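Moving the blog to a new domain, and what it did to my search traffic

I put this off for most of a year. The old address had my previous trading name in it, I had stopped using that name, and every time I gave it out over the phone I had to spell it twice. In September I finally bought a new domain and moved everything across. These are my notes, mostly for my own use next time.

The site has been on Voston hosting since I started it. It is a small site: articles, a contact page and a shop section I closed and never properly removed. Most of the visitors come from search, and most of those land on the same 9 articles. So I was less bothered about the home page than about those nine addresses still leading somewhere sensible.

First I made a list of every page in a spreadsheet, old address in one column and new address in the next. I had planned to tidy the addresses at the same time, taking the dates out and shortening the long ones. I decided against it. If traffic dropped I wanted to know it was the domain and nothing else. The dates are still there and I still don't like them.

Then the redirects. Voston has a panel for these but it only takes one at a time, so I wrote a single rule in the server file that sends any old address to the same path on the new domain. It worked at the first try for the articles. It did not work for images, which had been stored under a separate subdomain I had forgotten about. I only noticed when I opened an old post and got a column of blank boxes.

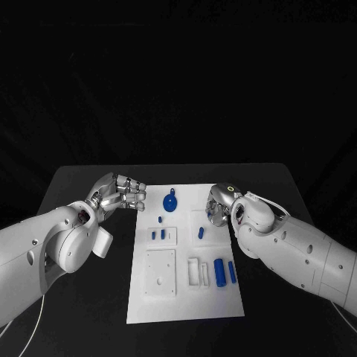
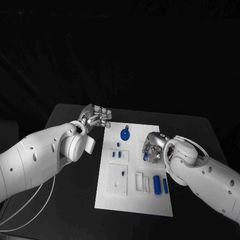 Jesley wrote in the comments on my last post that the redirects should stay up for good, and that the mistake most people make is letting the old domain lapse once the numbers look steady. I had been planning to keep it for one more year. I have now set it to renew automatically, and it costs very little compared with losing the links.

Traffic fell in the first week, as I expected. It fell again in the second, which I hadn't expected, and I spent an evening checking things that were fine. The actual fault was in the sitemap. The plugin I use had kept the old domain in its settings, so the new site was handing search engines a tidy list of addresses on the old one. I changed it, sent the sitemap in again and left it alone.

After 19 days the new addresses had replaced the old ones in the results for most of my main searches. One article took longer. It is the comparison of invoice templates, and it used to sit on the first page. It went to the third page and came back to the bottom of the second, where it still is. I have rewritten the opening and the title, both of which were out of date anyway.

I also wrote to the sites that link to me most and asked them to update the address. I sent 11 emails and got 7 replies. Tornberg changed theirs the same afternoon. The MacRitchie directory wanted me to fill in the listing form again from scratch, including a new description, so that took longer than the rest put together.

Things I would do differently: check for subdomains before touching anything, search the plugin settings for the old domain name, and take a copy of the rankings the day before. I had figures from the month before but they were not detailed enough to compare page by page.

Still to do is the closed shop. Those pages redirect to the new domain and then show an error. I need to decide whether to send them to the contact page or remove them properly, and I want to look at whether anyone still links to them first.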